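Chapter 8
Measuring a Room

Pick any room you know well and guess how long it is. Most people are out by more than they expect, and that's where the fun of this chapter begins! We'll start with length, move on to area, and finish with the floor plan of Zondbridge library, which covers 2,977 square metres.

Floors are a lovely place to practise. If one square tile is 39 cm wide, eight in a row make 312 cm – no tape measure needed. A table set at a diagonal takes more thought, as its edges no longer run along the lines of the tiles.
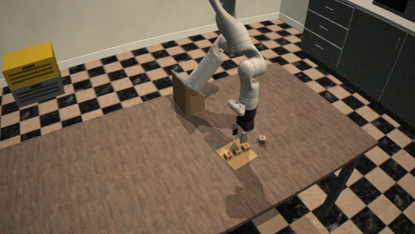 8.1 Length and width

You will need a ruler, squared paper and a partner. Draw a rectangle, label both sides, then swap papers and check each other's work.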